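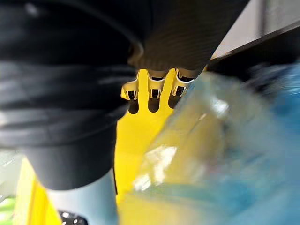
Unit 6. Evaluating a Packaged Gripper Kit: the Allomora Bag Handling Kit

Course: Applied Automation II
Instructor: Akua Owusu
Lab sections: Iolo Dafis, Seung-woo Song

Reading before lab: vendor manual, sections on mounting, air and signal connections, and teaching. Skip the section on palletizing.

6.1 Scope

A packaged kit is a set of parts and software sold to do one kind of job. The buyer supplies the arm, the cell and the parts to be handled. The Allomora kit is sold for picking flexible plastic bags. The kit on offer to the department contains:

Three-fingertip gripper with mounting flange
Wrist camera and bracket
Signal cable, 2 m
Teaching software, one seat
Spare fingertip set

Not included: arm, controller, safety hardware, lighting. Quotes that leave these items out can't be compared with quotes for a complete cell. Two of the three lab groups last year made this mistake in the cost table.

6.2 Why bags are hard

A rigid box has a fixed shape, so a grasp point can be stored once and used again. A bag has no fixed shape. The outline depends on how the contents settled and how the film folded. Three problems follow.

Sensing. Clear film reflects light and also passes it. A camera picks up highlights, folds and whatever lies under the bag, all mixed together. Depth readings on clear film are often missing or belong to the surface behind it. A wrist camera adds a further problem at close range: the bag can fill a large part of the view and go out of focus just when position matters most.

Contact. Film slides before it stretches. A fingertip that closes on a single loose layer may hold well or may pull the layer out flat and lose it. Closing force alone doesn't tell you which case you have.

Load. The contents shift during the lift. The center of mass at the grasp is not the center of mass a moment later. Fast moves turn this into swing.

6.3 Wrist camera placement

The vendor mounts the camera close to the fingertips. Advantages: the fingertips stay in view, the camera moves with the tool, and calibration between camera and tool is done once per mounting. Disadvantages: parts of the arm can block the view, close objects blur, and the camera can't see the far side of a bag. The second supplier under review, Van den Broek, offers a fixed overhead camera. That layout sees the whole work area but loses sight of the grasp when the arm moves over it.

For the report, state which layout you tested and which poses caused blocking. A sketch with joint angles is enough.

Shadows are worth recording. On a plain, evenly lit surface the shadow under a fingertip moves toward it as the tool comes down, and an operator can use this as a rough check on height. On a patterned surface the check is unreliable. Don't use it in place of the depth reading.

6.4 Lab procedure

1. Confirm that the cell is in reduced speed mode. Section leader signs the sheet.
2. Check the fingertips for looseness by hand with power off.
3. Run the vendor calibration routine. Write down the residual. Repeat if it is outside the limit given in the manual.
4. Place one test bag in the work area. Use the Flavum sample bags for the first set and the Mistik sample bags for the second. Don't mix sets within a run.
5. Teach an approach pose, a grasp pose and a lift pose.
6. Run the cycle. Record the outcome as held, slipped, missed or stopped.
7. Pick up the bag, shake it once, and put it back in a different position.
8. Continue until the run sheet is full.

A full run is 53 cycles. If a run is interrupted by a fault, keep the data, note the fault code, and start a new sheet. Do not combine partial runs.

"Stopped" means that the controller halted the motion. An operator stop is also logged as stopped, with the initials of the person who pressed the button.

6.5 Reading the vendor's numbers

The data sheet gives a fingertip service life of 4,000 cycles. The sheet does not say what film was used, what closing force was set, or what counted as end of life. Treat the number as a replacement interval for budgeting and nothing more.

The sheet also gives a success rate. Before using any success rate, find:

the number of attempts
whether retries were counted as separate attempts
whether the bags were placed by hand in a favorable position
how long the bag had to be held

A rate from 200 attempts on one type of bag says little about a second type. Report your own rates per bag type, and give the count next to each percentage.

6.6 Cost table

Use the template on the course page. Enter purchase price, integration hours, spare parts for one year, and training hours. Integration hours are the entry most often set too low. Nest Price's notes from the February installation give a breakdown by task and may be cited. Alun Gape holds the current quotes from both suppliers; they are confidential and are not to be copied into the report appendix.

6.7 Report

Maximum six pages, figures included. Required sections: setup, method, results per bag type, failure modes, cost, recommendation. The recommendation must be one of three: buy, do not buy, or request an extended trial. A recommendation to buy must name the job the kit would do and the bags it would handle.

Reports are due 5/17/18 in the section leader's box. Run sheets go in with the report, stapled behind the last page, unsigned sheets not accepted.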